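4.2 Setting up and looking after the disassembly cell

Most of what we learned in this project came from keeping one cell healthy, so we give the upkeep its own section. The cell at Clastelwood has a single arm on a steel bench, a two-fingered gripper, a small camera at the wrist and a clamping tray that holds a desktop computer tower lying on its side. The tray was built in our own workshop by Annelore Kasten, and it is still our favourite part of the whole installation. It is plain, heavy and easy to clean, and it puts every case down in the same spot (or close enough that the software can take up the difference).

Towers reach us from the Gromix recycling depot with their side panels already off. They come in all sorts of makes and ages, and the insides vary a lot more than the outsides. We had expected screws to be our main headache. Cables were far worse! A cable that has sprung up out of place can hide a latch, catch a finger or shift the moment its neighbour is touched, and a good deal of the cell's design is really a response to cables.

4.2.1 Daily checks

The morning check takes one person and a cup of tea. The operator wipes the camera window with a dry cloth, looks over both fingers for nicks and runs the arm to its park position and back. Next comes the touch test, in which the closed fingers are brought down onto a brass button in the corner of the tray and the contact height is compared with the stored one. If the two differ by more than 2 mm, the cell won't start a job until the wrist has been recalibrated.

We like this test very much. It is cheap, it needs no extra sensor, and it picks up a bent finger, a loose wrist plate and a badly seated tray all in one go. Dörte Schwerdtfeger wrote the first version in an afternoon, and apart from a change to the approach speed we have left it alone.

Dust deserves a mention. Old towers carry plenty of it, and it settles on the camera window and in the finger slides. We tried compressed air early on and gave it up, as it moved the dust from the computer to the robot. A small vacuum nozzle at the back of the tray does a better job, provided its filter is changed every 26 working hours.

4.2.2 Wrist camera calibration

The wrist camera is calibrated against a printed dot target that drops into the tray in place of a computer. The arm visits a fixed set of poses, the software solves for the position of the camera relative to the fingers, and the result is saved with the operator's initials. Once the target is out, the operator loads a tower and checks the result by eye, with the fingers held over the open case.

That last check may sound old-fashioned, but it has earned its place. The dot target is flat and evenly lit, while a computer is deep, shiny in parts and full of shadow. On one occasion in June the numbers were excellent and the view over a real case was plainly skewed. The lens ring had worked loose and was shifting whenever the wrist tilted. Wiebke Hamann spotted it straight away from the live picture, and the ring now has a dab of locking compound on it.

For the visual check we ask operators to look at the same things each time. The finger tips should show along the bottom of the view, and the board should be sharp enough for its connectors to be told apart. Cable labels are handy as well, being white and easy to find among dark cables. Figure 3 gives a typical view. 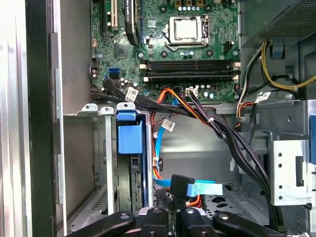 Reading time: 4 min

Figure 3. Wrist camera view into an open desktop tower, with the gripper fingers at the bottom edge. The green motherboard fills the upper part; the metal drive cage with its blue release handle is at lower left.

The light blue SATA cable in Figure 3 is a lovely case for the planner. It drops down, bends, and finishes in a black connector just above the gripper, so there is something definite to aim at. The orange, red and yellow wires running down the centre are harder going. For bundles of this kind the planner looks for the plug first and works back along the wires, and it leaves the plug alone if it can't find a clear line for both fingers.

4.2.3 Finger wear and repair

Finger pads are the part we replace most. The first set, supplied by Hekico, gripped well but picked up cuts from the sheet metal of the drive cages. We moved to a harder pad from Schmieder with a rounded tip. It holds thin cables a little less firmly, and we made up for that with a slower pull. Pads are now changed after 100 completed towers, or sooner if the morning check shows a nick.

Changing a pair is a bench job. The arm is parked and locked out, the old pads are unscrewed, and the slides are cleaned before the new pads go on. Till Thiele added a small alignment block that sits between the fingers while the screws are done up, and it has made the work much more pleasant. The touch test is repeated afterwards, followed by the visual check over an open case.

The one larger repair so far was to the wrist cable, which had been rubbing on the arm's elbow cover. Eimear Ó Briain rerouted it through a looser loop and fitted a sleeve where it passes the joint. We recommend checking that loop with the arm at full reach, a pose the morning routine doesn't include.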